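## How a robot learns to tidy up

The Wudo Robotics Club meets at Idovberg School every week of term. It has 18 members, and this year they are teaching a robot with two arms to help with housework. The project is called Ponus.

Picking up a cloth is easy for you. Your eyes find it, your fingers close and your hand knows when to stop squeezing. A robot must be taught each of these steps. A cloth is especially hard, as it changes shape whenever it is touched.

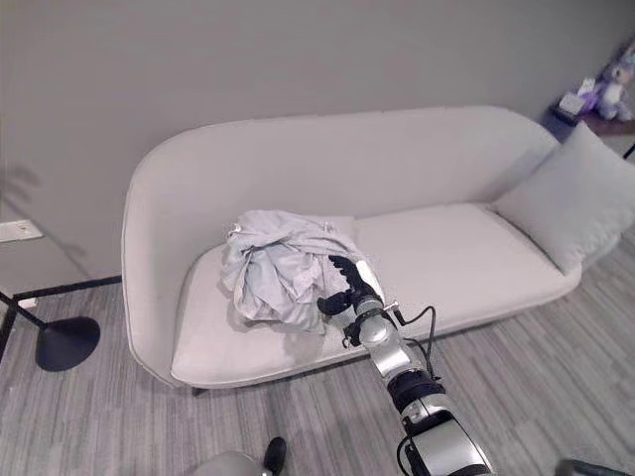
### Word to know: gripper

A gripper is a robot's hand. The one touching the cloth on the sofa is black and has fingers with joints, so that they can bend a little as yours do.

Members of the club take turns to guide the arms. The robot keeps a record of every movement, and each record is called a demonstration. The club hopes to collect around 1,000 of them before the Cuadros Challenge, where 17 school teams will show their work.

A computer then studies the demonstrations and looks for patterns: where the arm went, when the fingers closed and how the cloth moved. This is called training.

"Pupils are asked to go slowly," says Katherine Henao, who leads the club. "A hurried demonstration teaches the robot to hurry."

### Try it yourself

Drop a tea towel on a chair. Pick it up using only your thumb and one finger — then fold it in half. Repeat this 20 times. Did the towel ever land in the same shape twice?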